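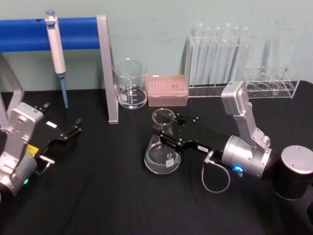

Erlenmeyerkolben, Enghals mit Bördelrand
Artikelnummer 2519
Hersteller: Terkent
Rubrik: Laborglas / Kolben / Standardware

Gleich vorweg: Ein Erlenmeyerkolben ist ein Erlenmeyerkolben. Wer im Katalog des Herstellers liest, das Modell von Terkent sei eine »neu gedachte Gefäßgeometrie«, darf diesen Satz überspringen, wir haben ihn auch übersprungen. Der Boden ist breit, die Wand läuft konisch zu, oben sitzt ein enger Hals mit ausgestelltem Rand. Das kann man schwenken, ohne dass gleich etwas über die Kante geht, und man kann einen Stopfen draufsetzen. Mehr muss das Ding nicht können.

Warum wir ihn trotzdem führen

Wir hatten bis zum Frühjahr nur die Kolben von Prakis im Programm. Die sind ordentlich, aber die Lieferzeiten waren es zuletzt nicht mehr. Terkent hat uns Muster geschickt, und Pin-yu Pan aus dem Wareneingang hat sie mit den Prakis-Kolben auf einen Tisch gestellt und nach Unterschieden gesucht. Das Ergebnis war wenig aufregend: Der Rand ist bei Terkent etwas kräftiger gezogen, der Übergang vom Hals zum Konus etwas weicher. Ob man das beim Titrieren merkt, bezweifeln wir. Beim Abspülen merkt man es schon eher, weil sich im Übergang weniger festsetzt.

Den Ausschlag gab dann der Preis pro Karton. Wer Prakis gewohnt ist und damit zufrieden, hat keinen Grund zu wechseln.

Material

Borosilikatglas, klar. Terkent gibt eine »erhöhte Schlagfestigkeit« an, nennt dazu aber weder ein Prüfverfahren noch einen Vergleichswert. Auf Nachfrage kam im Mai ein Prospekt zurück, in dem derselbe Satz noch einmal stand. Wir übernehmen die Angabe deshalb nicht in die technischen Daten. Behandeln Sie den Kolben wie Glas.

Skala und Beschriftung

Die aufgedruckte Skala ist eine Füllhilfe. Das gilt für Erlenmeyerkolben aller Hersteller und wird trotzdem in jeder zweiten Reklamation anders gesehen. Zum Abmessen nehmen Sie bitte einen Messzylinder, eine Pipette oder einen Messkolben.

Das Beschriftungsfeld nimmt Bleistift und die üblichen Laborstifte an. Nach einigen Durchgängen in der Spülmaschine wird es glatter, dann perlt der Stift ab. Wer viel etikettiert, fährt mit kleinen Klebeetiketten besser, am besten tief auf dem Konus angebracht, damit sie beim Greifen am Hals nicht im Weg sind. Die Etiketten von Skurkix (eigene Bestellnummer, siehe Zubehör) lassen sich mit warmem Wasser ablösen. Der Zusatz »rückstandsfrei« auf deren Packung stimmt, wenn man sie am selben Tag abzieht. Nach einer Woche im Trockenschrank stimmt er nicht mehr.

Greifen und Halten

Am Hals lässt sich der Kolben sicher fassen, solange er wenig Inhalt hat. Der Bördelrand verhindert, dass er nach unten durchrutscht. Gefüllte Kolben gehören zusätzlich am Boden gestützt — das steht in jeder Betriebsanweisung und wird ungefähr so oft beachtet wie das Schild am Kühlschrank. Klammern mit Kork- oder Gummieinlage sind blanken Metallbacken vorzuziehen. Wenn Sie einspannen, dann unterhalb des Randes und nur so fest, dass sich der Kolben gerade nicht mehr dreht.

Untergrund

Es kommt immer wieder die Frage, ob man Laborglas auf Stoff abstellen soll. Eine schwarze Tischdecke macht klare Gefäße und klare Flüssigkeiten nicht automatisch besser sichtbar, weiße Niederschläge dagegen sehr wohl. Für Farbumschläge nehmen Sie ein weißes Blatt. Stoff dämpft beim Absetzen, wirft aber Falten, und ein Kolben auf einer Falte steht schief. Glatt ziehen, oder gleich auf der blanken Platte arbeiten. Für offene Flammen und Heizplatten kommt eine Stoffauflage selbstverständlich nicht in Frage.

Technische Angaben

Form: Erlenmeyer, Enghals
Rand: gebördelt
Glas: Borosilikat, klar
Bodenform: flach
Höhe: 142 mm
Verpackungseinheit: 6 Stück
Reinigung: Spülmaschine oder von Hand
Vakuum: nicht geeignet
Prüfzeugnis: nicht verfügbar

Zum Punkt Vakuum noch ein Wort. Im Datenblatt von Terkent steht »bedingt geeignet«. Eine Bedingung wird nicht genannt. Bei uns heißt das: nicht geeignet. Wer absaugen will, nimmt eine dickwandige Saugflasche.

Was uns stört

Die Kartons. Die Einlagen sind aus dünner Pappe und sitzen so knapp, dass man den ersten Kolben nur am Rand herausziehen kann, also genau dort, wo er am empfindlichsten ist. Von den ersten Lieferungen waren 3 Kolben am Rand angeschlagen, zwei davon vermutlich erst beim Auspacken. Wir raten dazu, den Karton seitlich aufzuschneiden. Terkent hat eine neue Einlage angekündigt. Einen Termin gibt es nicht.

Außerdem schwankt der Durchmesser des Halses stärker, als uns lieb ist. Gummistopfen gleichen das aus, starre Kunststoffkappen nur manchmal. Wer Kappen verwenden will, bestellt besser erst einen einzelnen Karton und probiert.

Erfahrungen aus dem Betrieb

Ka-ming Chung betreut die Praktikumsräume eines Kunden, der uns seit Jahren Glas abnimmt, und hat den Kolben ein Semester lang im Einsatz gehabt. Auszug aus seiner Rückmeldung, mit Erlaubnis:

»Bruchquote wie immer, also zu hoch, liegt aber an den Studierenden. Skala nach dem Semester noch lesbar. Das Beschriftungsfeld ist Geschmackssache. Ich würde sie wieder kaufen, wenn der Preis so bleibt, und sonst die anderen nehmen.«

Dem haben wir wenig hinzuzufügen.

Passendes Zubehör

Gummistopfen, grau, konisch. Passt bei allen von uns geprüften Stücken.
Etiketten Skurkix, weiß, klein. Siehe oben.
Pipettenständer Kao. Solide, nimmt aber Platz weg. Gehört an den hinteren Tischrand, sonst stößt man ständig mit dem Ellbogen dagegen.
Stativklemme mit Korkeinlage. Die Einlage ist ein Verschleißteil und einzeln nachbestellbar.

Der von Terkent angebotene »Komfortgriff« zum Aufstecken ist bei uns nicht erhältlich. Wir haben ihn ausprobiert. Er rutscht.

Lieferung und Rückgabe

Abgabe nur in ganzen Kartons. Lagerware geht am selben Tag raus, wenn die Bestellung bis 11 Uhr vorliegt. Bruch bitte vor dem Entsorgen fotografieren und den Karton aufheben, sonst erkennt der Spediteur nichts an. Benutztes Glas nehmen wir nicht zurück, auch gespültes nicht.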